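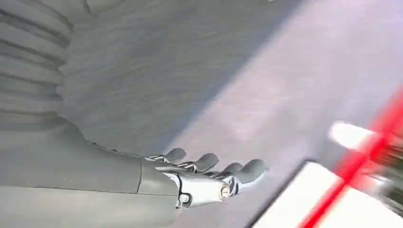 Step 4. Record the reaching examples

Start each example with the hand open, palm down and the fingers slightly curled. Clear the fingertips of the tray before you press record, or the first few readings will be wrong.

Move the arm by the grey forearm housing. Don't push on the fingers or the metal rods behind them – the joint readings drift and you'll have to calibrate again.

Keep each reach under 2 seconds. Fast movement is fine for the arm, but clips where the object itself is badly blurred should be tagged "blur" in Dindard and kept in their own folder. We threw ours away in August and regretted it.

Change the object's position after every take. The Bateddale set has 1720 takes, and over 1000 of them came from the same corner of the table, so the model reached for that corner whatever was there.

Step 5. Check the takes

Open the session in Tustolen and play it at half speed. Delete any take with a gap in the joint log. A good session keeps 98 per cent of its takes. If yours is much lower, check the cable at the wrist before recording more.

Page updated 8th December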